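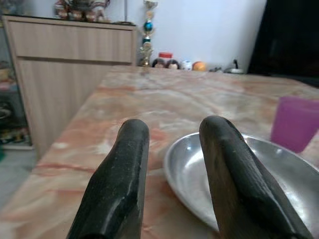 Stestela Stone Polish

I started making this in June for my own kitchen, and then the neighbors in Olthorpe wanted a jar, and so did my old coworkers over in Junham, so now it has its own page! It's a soft cream polish for marble and marble-look tops, the kind with veins in pink, peach or gray that go flat and dull after a few years of coffee cups.

How I use it

Wipe the top down with plain warm water and dry it well. Scoop out a bit the size of a pea, rub it in small circles with a cotton cloth, and leave it for 3 minutes. Buff with a clean side of the cloth. Go easy on the amount – too much and you'll be buffing all evening (I've done it). One jar does my breakfast table more than 4 times.

Please don't put it on floors. It gets slippery. And it won't take out etch marks from lemon or vinegar, those need a proper stone person.

Scents

Plain, or Song, my light orange blossom one. Song sells out faster, but I like plain near food.

Details

Jar size: 146 g
Lid: screw top, metal
Keeps for: a year in a cool cupboard
Test first: yes, on a corner you don't look at much

Shipping

I pack orders myself at the kitchen counter and take them to the post office in Olthorpe. Pickup is fine too, just send me a note when you order.

The next batch of Song will be ready in September 2021. Plain is in stock now.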